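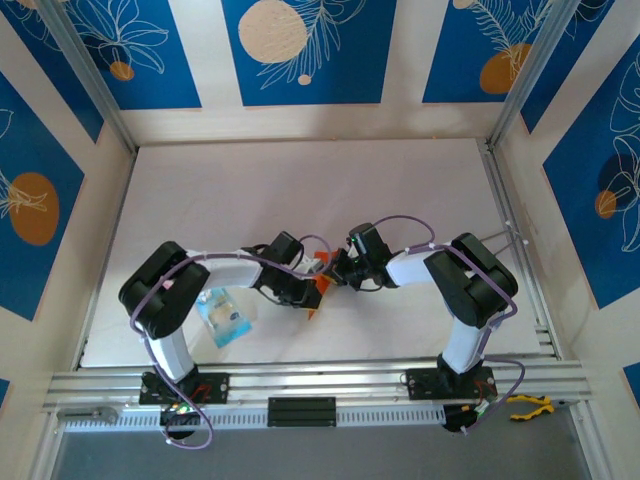

Two-arm cell, both arms on the shared rail, orange part between the grippers.

Vesus Bimanual Cell Rules, README

Scope: teleoperated and replayed episodes on the two-arm cell at Grundetstead. The set holds 400 episodes, of which 121 are handovers. Applies to operators and to anyone editing the config files.

Before power-on
- Clear hand tools from the rail and bags from the work surface.
- Check each cable through the full range of the elbow and wrist. Replace cut ties.
- Confirm both base plates are tight on the extrusion.

During recording
- Speed limit in the shared zone: 200 mm/s per arm.
- One operator holds the stop. Hands stay outside the enclosure while either arm is enabled.
- If the grippers touch, stop, mark the episode "contact" and keep the file.

After recording
- Park both arms before opening the config.
- Log any change to wrist wiring under hardware_notes. Episodes from before and after a change must not share a split.

Maintainers: Gönül Saraç (hardware), Raimonds Rebane (data)

3 comments | 14 shares

Related
Culton gripper calibration notes
Barros single-arm cell rules
Episode naming, v2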